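Small Blocks, Small Platforms: An Afternoon With Haruto Kikuchi

By the Bristthorpe Hobby Pages
September 4, 2026
40 shares | 3 comments

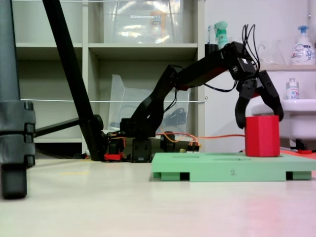

"I started with the red one"

Haruto Kikuchi has a shelf of blocks at his place in Bristthorpe, and I wanted to pick up every single one of them. He let me! They're little faceted prisms with flat tops, and each goes with a numbered platform. The red one stands up nice and tall on its mint-green platform, the one with the small gray 2 on the front.

"Red was the first color I got right," he told me over tea. "I'd been fussing with the set since March and hated everything. Then I stood a red block on that minty green and thought, okay, that's it, leave it alone."

I asked why the platforms have feet (I'd have made a plain slab and gone home). He laughed at me a little. "Try lifting a plain slab off a floor. You need somewhere to put your fingertips. And I like the shadow underneath."

The slots on top

There are a few shallow slots in the top of the green platform, and I had a theory that they were for cards. Wrong. Haruto says they began as a mistake in an early drawing, and he kept them when a friend in Binden said the top looked too blank without them.

"People ask me what they're for and I say, what do you want them for? One kid at the Yokoyama fair stuck feathers in them. Looked great."

The numbers matter more to him than I expected. He changed the 2 over and over before he settled on a small one, low-key and dark gray – he didn't want it shouting over the block.

"If the number's big, it's a parking space," he said. "I wanted it to be more like a page number."

What a set costs, and what's next

He has made 74 sets so far and sells them for $40 each, mostly to people who come by after seeing one on somebody's desk. A shop called Undumetti once asked him for 400. He thought about it for a weekend and said no.

"I'd have been sick of green by the end of it. I still like green."

Next he wants to try a taller platform, maybe with the slots running the other way. He's also been arguing with himself over a yellow block, which he showed me and then put straight back in the drawer. I liked it. He says to ask him again when he's fixed the top.

3 comments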